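Robotics club – what's on this term

Quick one as the newsletter closes at lunch and I'm typing this between classes.

Club is back Wednesday, 3.30 in the tech room. We have 17 signed up, most of them new, so if your kid came home talking about "Homura" that's the name they voted for the arm. The old name was worse.

Two teams this term. Team Cesura is on pick and place – getting the arm to go to a spot, close, lift, put down somewhere else without dropping anything. Team Baptiste is doing the harder one, writing their own moves for a bigger object with an akward shape. Both teams share the one arm so there's a roster on the door. Please stick to it. Last term we had a few arguments.

Plodport challenge is in April. Entry is $500 for the school, paid, thanks to the sausage sizzle. Teams get two runs each and the better one counts. Rules came out late and they've changed the scoring again, will send home a copy when I've read it properly.

Still need: a long extension lead, spare USB mice, any old game controllers that arent wanted. Cables welcome if labelled.

Programming is up to the part where the gripper comes down over the mat, and the kids are tweaking heights a little at a time.
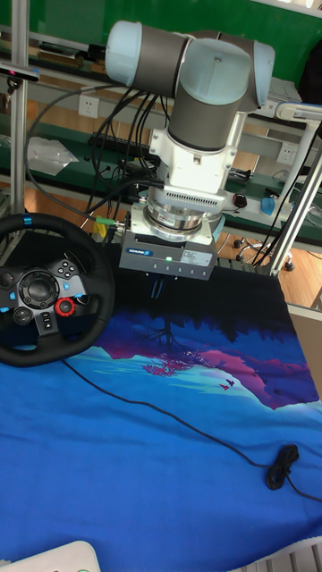
One parent wrote in to ask whether beginners get a proper turn at the coding or just watch the older ones, and said her daughter would rather try and get it wrong. Fair question. Everyone codes, everyone gets a slot on the roster, year 7s first this term.

Pick up is 5 sharp from the side gate – front office is locked by then. Permission slips to me or in the box.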